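Cell Technician, Two-Arm Bench (part-time, fixed term)
Pillidine, Drollesley site

Pillidine is hiring one technician to look after a two-arm bench cell at our Drollesley workshop. The job is 26 hours a week for an initial term starting in January. The cell practices small handling tasks with cards, holders and trays, and it needs someone who will keep it in the same condition from one session to the next.

You will report to Achilleas Spanos, who runs the bench area. Vangelis Kyriakidis handles the control software and will be your contact when a fault is not mechanical.

What the work involves

Start of shift is 7:30 a.m. You power up both arms, home them, and check that each one returns to its reference position within 2 mm. If an arm is out, you check the mounting plate bolts first, then the joint offsets, and write the result in the log before anyone runs a task.

Grip pads are inspected every shift and swapped when the ridges are worn. Wrist camera mounts are checked for play. Cables are checked along their whole run from wrist to base, especially where they bend at the joints. You will re-route and re-tie them when needed, and you will crimp replacements from stock.

You also set out the parts for each task from a layout sheet and put the surface back to its starting layout afterward.
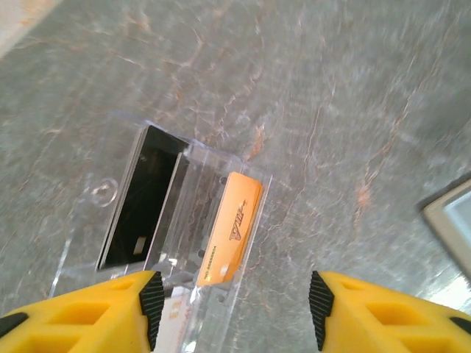
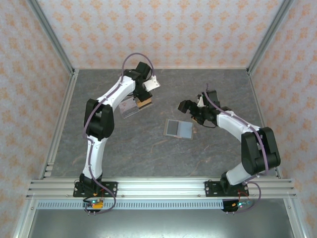

The bench with both arms on the rail, second picture.

Do I need experience with this type of arm?
Experience with any small arm, CNC machine, 3D printer or similar equipment is enough. Achilleas will train you on ours during the first 30 days, and you will not be left alone with the cell until he has signed you off on homing, pad changes and emergency stop checks.

What we need from you

You can use a torque driver, a multimeter and a crimp tool without being shown. You can read a wiring diagram. You can follow a written procedure and say so when the procedure is wrong. You are able to stand for most of a shift and lift a boxed spare arm with help.

Basic command line use is required. You will start and stop programs, copy log files and change values in a settings file. You will not be asked to write software.

It would help if you have used Tsakiris, the maintenance log we keep for every machine in the workshop, but it takes an afternoon to learn. Soldering is also useful. Most of our board repairs are connectors and broken leads.

Pay and terms

Pay is $680 a week before tax. Overtime is rare and paid at time and a half. The term is six months, and we will tell you by the end of month four if it is being extended. Safety glasses and tools are supplied. Parking is behind the building.

The position is on site only. The workshop is on the ground floor with step-free access from the parking lot.

How to apply

Send a resume and a short note describing one machine you have kept running and what usually went wrong with it. Half a page is plenty. Use the Jukik form on our jobs page and pick "Drollesley bench" from the list.

Applicants we want to meet will be invited for a two-hour visit. You will change a pair of grip pads, trace a fault in a cable and talk with Achilleas and Vangelis. Travel to the visit is reimbursed, so keep your receipts.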